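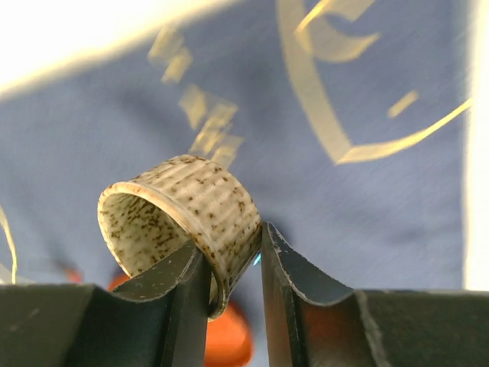 Evaluating the Clavum two-finger gripper kit for small parts handling
Project report, Mechatronics stream, Dunby College
Marcus Holloway

1. Why this kit

The brief for the semester project was to choose an off-the-shelf automation product, use it for the job it is sold for, and say whether the college should buy more of them. I chose the Clavum because the brochure annoyed me. Gaber, the company that sells it, says on the front page that the kit will "pick what you pick", and further in there is a claim of 92 per cent first-time grasps on "everyday small items". There is no list of the items. I wrote to ask for one and got back a link to the brochure.

The kit costs $279, which is cheap for a gripper with a wrist camera and software included. It doesn't include the arm. It doesn't include the mounting plate for our arm either, although the product page has our arm on its compatibility list. The plate is a separate order from the warehouse in Plostudberg and it held me up long enough that I had to rewrite my timeline. Anyone budgeting for a class set should treat the advertised price as a starting point.

2. What the software does

You place an object within reach, the software finds it in the wrist camera view, proposes a grasp and carries it out. There are two modes. In Auto the software chooses everything. In Guided you jog the arm to a starting pose and mark on the screen where the fingers should go. The brochure talks almost entirely about Auto. I ended up spending most of my time in Guided.

3. Method

I used six objects and made 21 attempts with each in Auto, moving and turning the object between attempts. A grasp counted if the object came up and was still between the fingers when the arm reached its hold position. I didn't count a drag, or a pinch that let go on the way up. Gaber doesn't publish its own definition, so my figures and theirs may not be measuring the same thing. I think that is their problem to fix, as they are the ones printing a percentage.

I ran everything over fabric instead of the white mat supplied in the box. My supervisor questioned this at the midpoint review. My view is that a product sold for everyday items should cope with an everyday surface, and patterned cloth with a few folds in it is hardly an ambush. I repeated the plain block on the white mat as a check.

4. Results

The plain block was picked up on all 21 attempts, on the cloth and on the mat. If the whole kit worked like that I would have a very short report.

The object that gave the most trouble was a small ribbed ring, cream with brown speckles, short and wide like a cap with nothing across the opening. Auto managed it 6 times out of 21. The usual failure was that the software treated the ring as a solid lump and closed both fingers across the outside, on the ribs, at an angle that let it roll out. I suspect the speckles don't help the outline detection, but I had no way to look inside the software and can't prove it.

The picture at the head of the report is the grasp I settled on for the ring, with the tip of one finger inside the opening and the other finger against the ribbed outer wall. Gripping across a single wall seemed to suit the flat fingers far better than trying to span the full width. Auto never once proposed it. I went through the manual looking for the words "inside", "rim" and "hollow" and found none of them in the grasping chapter.

The remaining objects fell between these two, and the table is in the appendix. My overall Auto rate comes out well short of the brochure. With Guided mode I could get nearly everything up, but in Guided I am doing the part I thought I had paid for.

5. Hardware

I have fewer complaints here. The fingers are stiff, they close evenly, and the dark finish takes light scuffs without anything worse happening to it. The shaped profile is a sensible idea, as it leaves room below the tips when you are working close to other things.

The tips themselves are smooth. Gaber sells rubber sleeves as an accessory and I didn't buy them, partly out of stubbornness. A fair reader could say my results would be better with sleeves. They might be. The brochure figure has no footnote saying sleeves were fitted, so I tested what came in the box.

Glare is a real nuisance. With the blinds open, a corner of the wrist camera view can go nearly white, and the exposure setting is buried three menus down and resets when you restart. I lost a whole morning to that before I found it. Cable routing is left entirely to the buyer.

6. What I would do differently

I should have fixed the lighting before starting the attempts and not partway through. I also changed the starting height after the first object, so the block results are slightly kinder than the others. I have left them in and flagged them in the appendix. A second operator would have been useful too, as I was the one deciding what counted as held, and I went into this already grumpy about the brochure.

7. Recommendation

The college shouldn't buy a class set at this stage. One unit is worth keeping, because Guided mode is a decent way to learn how grasps fail, and the mechanical side is good value for the money. I would want Gaber to publish its object list and its pass criteria before the 92 per cent goes anywhere near a purchase request. If the next software release deals with open shapes, the ring is in the labelled tub in the project cupboard and the test could be rerun in an afternoon.

The appendix and raw log are held with the course coordinator.

Comments

tessellate_k: We have two of these at work and I agree about Auto. The sleeves do help on smooth parts. On ribbed stuff I haven't noticed much difference, for what it's worth.

Old Fitter: Bit rough marking them down for skipping the mat they gave you. You wouldn't test a lathe on a trampoline.

M. Holloway: Fair, but the mat is the size of a dinner plate and the brochure photos don't show one anywhere.

prairiebot: Did the exposure reset get fixed in the March update? Mine still does it.

M. Holloway: Not on my unit.

Related reports
Conveyor sorting on a student budget
Is the low-cost suction cup any good on cardboard?
Wrist camera calibration, second attempt
Line follower redesign: what we kept

Dunby College Mechatronics | Student projects | Contact the course office | Copyright remains with the student authors | Back to top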